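Cómo ajustar el sonido de una iglesia sin perder la fe

15 de marzo de 2021
Por Gualtiero Colombo

Todo técnico de sonido que haya trabajado en un templo conoce la frase: «El domingo pasado no se entendía nada». Lo que no se entendía, si uno pregunta, varía según el banco. Delante atruena el bajo, detrás el sermón llega en forma de sopa y bajo el coro alto hay una señora que lleva años rezando de memoria.

Este tutorial explica cómo poner orden en una sala de hasta 800 plazas con el equipo que ya tiene colgado. Si su sala pasa de 2.000, llame a un ingeniero acústico y guarde esta página para leerla mientras espera el presupuesto.

Qué hace falta

Un micrófono de medición, un portátil con un analizador de espectro cualquiera, cinta de carrocero, un rotulador y las llaves del cuarto de la mesa. Lo último suele llevar más tiempo que el resto. En la capilla de Monurero tardamos una mañana en dar con ellas, y estaban puestas en la cerradura, por dentro.

Paso 1. Apague todo y escuche

Siéntese en la última fila con el sistema apagado. Apunte lo que oye: el aire acondicionado, el zumbido de los fluorescentes, la nevera del salón contiguo. Todo eso va a seguir ahí cuando encienda la megafonía, y subir el volumen para taparlo es la forma más cara de no arreglarlo.

Después dé una palmada seca desde el ambón. Si el eco vuelve desde la pared del fondo como una segunda palmada, apúntelo también. Ese rebote no se quita con el ecualizador, por mucho que Loan Mai lo intentara durante dos temporadas en la sala Jalollow con una paciencia que aún admiro. 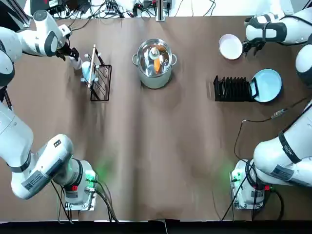
Paso 2. Ponga la mesa a cero

Haga una foto o guarde la escena actual con un nombre que entienda otra persona. «Final_buena_2» no vale. Luego deje planos todos los ecualizadores, los de canal y los de salida, y quite compresores y efectos. Encontrará reverberación en el micrófono del predicador. Siempre la hay. En un edificio con bóveda de piedra equivale a regar el huerto mientras llueve.

Paso 3. Compruebe los altavoces uno por uno

Mande ruido rosa a baja potencia y abra una sola salida cada vez. Acérquese a cada caja y confirme que suenan el grave y el agudo. En Gezer, Fadime Ersoy descubrió que el relleno lateral izquierdo estaba mudo. Según la hoja de mantenimiento funcionaba de maravilla, y nadie había protestado porque en ese lado se sientan los que prefieren no oír.

Revise también la orientación. Las cajas deben apuntar a las cabezas. Si apuntan a la pared del fondo, ya sabe de dónde venía la segunda palmada. Inclinarlas hacia abajo es trabajo para un instalador con arnés y seguro, no para el sobrino del organista.

Paso 4. Ajuste los retardos

Si hay altavoces a media nave, tienen que esperar a que llegue el sonido de los principales. El cálculo es sencillo: divida la diferencia de distancia en metros entre 343 y tendrá los segundos. Para 17 metros salen casi 50 milisegundos. Introduzca el valor, siéntese bajo la caja retrasada y pida a alguien que lea en voz alta. La voz debe parecer que viene del frente.

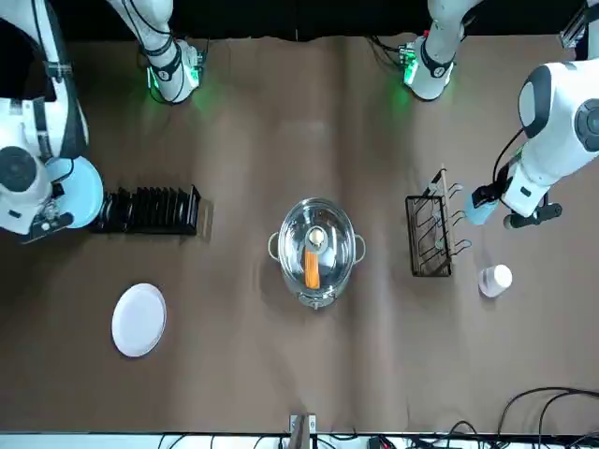
Mesa de trabajo con papel marrón y un plato redondo azul claro.

Paso 5. Ecualice para la palabra

Con el micrófono de medición en varias filas, busque los picos que se repiten en todas. Recorte poco y en pocas bandas. Si necesita más de seis filtros, el problema es otro y tiene forma de pared.

En el canal del predicador ponga un filtro de paso alto en torno a los 100 Hz y baje un poco la zona de 250 a 400 si la voz suena a caja de cartón. Pida que hable como habla de verdad. El «sí, sí, probando» no se parece a ningún sermón conocido.

Paso 6. Marque y bloquee

Cinta en cada fader, rotulador en la cinta y una escena base protegida con contraseña. Serpil Sönmez, que lleva la mesa en Musero, deja además un fader sin asignar con la etiqueta «BRILLO» para quien venga a sugerir mejoras. Asegura que el resultado se nota enseguida.

Vuelva a escuchar con la sala llena. La gente absorbe agudos y el ajuste que era perfecto con los bancos vacíos quedará algo apagado. Retoque después del oficio, con las notas delante, y guarde la escena nueva sin borrar la anterior.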